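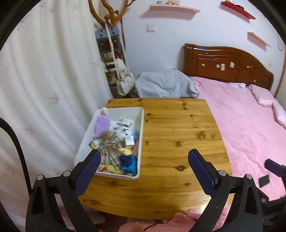

Hundon Signer: hardware wallet, second version

Price: $172
In stock, ships Monday

I started building the Hundon because I was tired of typing a PIN on a thing the size of my thumb. I have big hands! So the first thing you should know is that the buttons are real buttons, with a click, and there are 19 of them (ten digits, the arrows, and a handful of others you'll mostly use during setup). The screen shows a full receiving address without scrolling, and that was the part I fought hardest for.

It handles Bitcoin and nothing else. I get emails about this every week and the answer is still no, sorry. If you hold a bunch of other coins, the Trunuvham is a decent choice and I won't be offended.

What's different from the first one: the battery cover has a screw now, the card slot moved to the top, and signing a big transaction no longer makes you sit there staring at a progress bar. Géza Takács rewrote that whole piece of the firmware over the winter and I still owe him dinner. You can save up to 1,050 labeled addresses on the device, and the labels go into the backup file too, so you don't have to type them all in again (I did that once, never again).

There's no Bluetooth and no app. You move transactions back and forth on a memory card, and it works with any desktop wallet that reads the standard partially signed format. I use Alemayehu at home on an old laptop.

In the box: the signer, 2 memory cards, a short USB cable for power only, and a card to write your seed words on. Please write them down before you send any coins to it. Please.

Orders go out by Plerkurier with a signature needed at the door. The bag has a number on it, and the same number shows up on the screen the first time you turn the signer on. If they don't match, don't use it, just write to me and I'll send another one.

Firmware from the first version will not load on this one. Old backup files are fine, though.

Questions go to me, Saeed Sharifi, through the contact form. I usually answer in the evening.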